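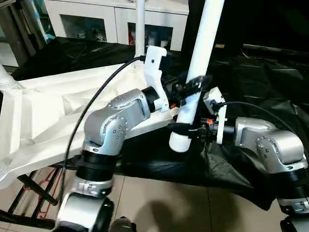 In Defense of the Plastic Stool

By Sem Dijkstra

My sister has a dining table by Van Acker that cost 3,875 dollars. It is a good table. It took two men to get it up the stairs, and it will take two men to get it down again when she moves. For the first week she had it, she ate her dinner sitting on a white plastic stool because the chairs were late. The chairs came, and the stool is still there. People use it more than the chairs.

I have been thinking about that stool since I helped put some together in August, and I want to make a case for it. I don't mean as a design object. There are enough books about chairs. I mean as a thing to own, the kind where the legs push into sockets under the seat and come out again when you pull.

The usual complaint is that plastic furniture is furniture for people who haven't bought furniture yet. You have it in your first apartment, then you put it in the garage and hope visitors don't go in there. A neighbor in Bravelport, where I live, told me she would rather let guests stand. I think this is snobbery, and I also think it is bad housekeeping.

Consider what most of us do with a seat. We sit on it to tie a shoe. We put a bag on it, or the laundry, or a plant that needs more light than the floor gets. We move it to the porch when somebody comes over and forget it there when it rains. A wooden chair with a woven seat puts up with this for a few years. A molded one does not care.

Then there is the underside, which I find more interesting than the top. Nearly everything that makes a stool work is on the bottom, where you never look once it is standing. The top is just a place to sit. Turn it over and you find the ribs that stiffen it, the hollows that save material, and the sockets for the legs at the corners. You can work out how it holds a person up without being told. I can't say the same of my office chair, which has a lever I have never understood.

It goes together upside down, too, with the legs pointing at the ceiling until the last one is in. I like this stage. You can see what is done and what is left, and the loose legs wait next to the seat looking just like the ones already fitted.
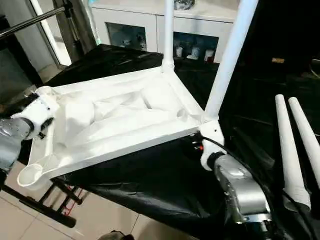 What assembly ought to be

My second argument is about putting things together. I own a bookcase from a company called Inance. The instructions ran to 11 pages and the bag of hardware had three kinds of screw that differed by a hair. I finished it on a Sunday night in a bad mood, and I have not taken it apart since, even though it is in the wrong room. It will stay in the wrong room. The particle board around those screws will survive being undone once, maybe.

A leg that pushes into a socket has none of this trouble. A child can do it. So can my father, whose hands are not good anymore and who gave up on screwdrivers some time ago. When he visits he likes to be given a job, and this is one he can start and finish in the same afternoon with time for coffee.

It also means the thing can be put away. Our closet holds up to 2 full-size folding chairs if nobody wants the vacuum cleaner. Pull the legs off a stool and it goes on a shelf, seat flat, legs in a bag.

There are fair objections. Plastic is plastic, and a cheap stool that cracks goes to the landfill, where it will outlast all of us. I don't have a clever reply to that. My view is that the waste comes from buying it carelessly and throwing it out carelessly, and that a stool kept for twenty years is a smaller sin than a fashionable sofa kept for four. I would also like to be able to buy one leg. Cirier, the shop downtown, will order you a single knob for a stove, but ask for a single stool leg and they send you home with a whole stool.

The other objection is looks. White plastic shows scuffs and it goes yellow near a window. Up close, though, in decent daylight, a plain white surface picks up more color than you would expect - some blue, some gray - and I have stopped minding it.

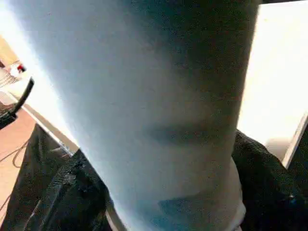
Blue-gray on the shaded side, nearly white where the light lands.

My sister is moving in the spring. She has asked for help with the table, and I have said I will carry the stool.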